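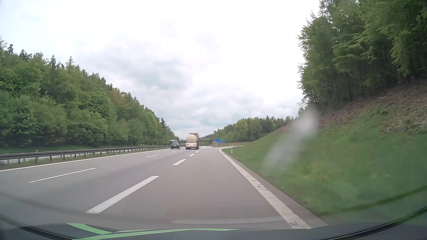

**Who can sign up for the Manzano Public Library's new seed library?** Anyone with a Manzano library card, and anyone who is willing to get one at the desk, which takes a few minutes and costs nothing.

# Manzano Public Library opens a free seed library with nearly 400 varieties

**MANZANO, 26 June 2025** – The Manzano Public Library is opening a seed library in its main reading room this week, and we could not be happier to share it! Cardholders can take home packets of vegetable, herb and flower seed, grow them at home, and bring back some of what they save in the fall.

The collection lives in the old card catalog, the one with the brass pulls that many of you remember from school projects. It spent years in the basement under a dust sheet. The drawers turn out to be just the right depth for a seed packet standing on end, and each one is labeled by plant family, with beans and peas at the top left and the sunflowers down by the floor.

"I have wanted to do this since my first summer at the library," said Oona Ruotsalainen, head of adult services. "People come in with questions about tomatoes all the time. Now I can hand them a book *and* the tomatoes."

Most of the first seeds came from local gardeners, who gave 758 packets between them over the winter. The largest single gift was from Tomás Kavanagh, who has gardened on the east side of town for decades and brought in 300 packets of beans, squash and peppers, all dated and labeled in pencil. Among them is a small speckled pole bean his family calls Drunimard. He has never found it in a catalog.

"It climbs like mad and it doesn't mind our dry spells," Kavanagh said. "Pick it young for eating. If you forget about it for a month, fine, let it go brown and you have soup beans and next year's seed."

## How it works

Borrowers may take up to five packets per visit. Write the variety and the date in the green notebook on top of the cabinet, and that is all the paperwork there is. There are no due dates and no fines – if the rabbits get everything, come back and try again.

Every packet is marked with one of three stickers:

- **Yellow:** easy to grow and easy to save. Beans, peas, lettuce and tomatoes are mostly here.
- **Blue:** easy to grow, a little harder to save. Peppers and some flowers can cross with a neighbor's plants.
- **Red:** for people who like a project. Squash, corn, beets and carrots all need some distance or some patience.

It is late for peas and spinach, but there is still plenty of time this season for bush beans, basil, cucumbers, zinnias and summer squash. Lettuce and kale for a fall crop can go in later in the summer. A planting chart for Manzano is taped inside the cabinet door, and free copies are in the tray beside it.

## Classes and a fall swap

Siiri Nieminen will lead a beginner class on saving seed, starting with tomatoes and the slightly smelly business of fermenting them in a jar. Lempi Lindqvist of the Kelutano Garden Club will follow with an evening on beans and lettuce, and she is bringing her homemade screens for cleaning seed, which are worth seeing on their own. Both classes are free. Space is limited by the number of chairs in the community room, so please sign up at the desk or by phone.

A seed swap is planned for October, once most gardens have wound down. Bring dry, labeled seed in any container you like. Envelopes, pens and a scale will be on the tables, along with cider.

"We don't expect every packet to come back," Ruotsalainen said. "Some people will save a whole jar and some will just eat a really good salad. I'm pleased with either one."

## Giving seed

The library welcomes seed from home gardens and unopened packets from stores. Please write down the name of the plant, the year it was saved and the town where it grew. Seed more than four years old can still be useful for the sprouting tests the children's room will run, so don't throw it out. We cannot take invasive plants or anything treated with chemicals.

Questions about the seed library, classes or the fall swap should go to Oona Ruotsalainen at the adult services desk, in person or by phone during regular library hours.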